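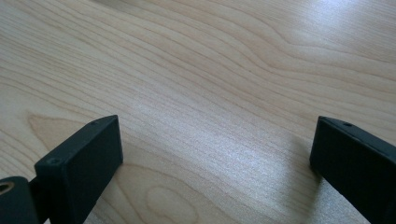

Tabletop, pale wood, grain running on the diagonal.

Ticket: Stollo invoices going out with the wrong totals
Opened by: Felicja Makowska
Date: 2025-05-28
Status: Waiting on customer

Hi all, me again! So the furniture side of Stollo is fine, the shop page loads, people can order. My trouble is the invoices. Since we moved over to Grolesix in April, any order with a discount code prints the full price at the bottom, even though the customer got charged the right amount. I had a lady write in very upset because she thought we'd billed her 2,000 for a table she got at 40 percent off. We hadn't, her card statement was correct, but try telling someone that when the paper says otherwise.

Things I tried before bugging you:
Logged out and back in. Same.
Made a new template from scratch, no logo, no footer. Same.
Turned off the Plurkau tax add-on — and the total came out right! But then there's no tax line, so I can't leave it like that.
Turned it back on and the full price came back.

I've got 3 test orders saved under my login if you want to poke at them. They all use the spring code.

Reply from Cosmin Stanciu:
Thanks Felicja, the add-on test helped a lot. I set up the same thing on my end and got the same wrong total. Looks to me like Plurkau reads the price before the discount goes on, then writes its own number over ours. Could you go to Settings, Invoices, Line order, and drag Discounts up so it sits over Taxes? Save, then reprint one of your test orders. Don't use Preview, it hangs on to the old copy.

Reply from Felicja Makowska:
OK, dragged it, saved it, reprinted 2 of them. The first one is perfect. The second still shows full price, and that's the one I made with our old Kwan import (the customer list came over from there — maybe that matters?). I'm leaving it alone so you can look. Also, can I resend the fixed invoices in one go or do I have to open each one?

Reply from Cosmin Stanciu:
Imported customers keep their own line order, so that fits. Open the customer record, pick Reset to store default, and reprint. For resending, tick the orders in the list and choose Email again. Let me know how the second one prints and I'll keep this open until then.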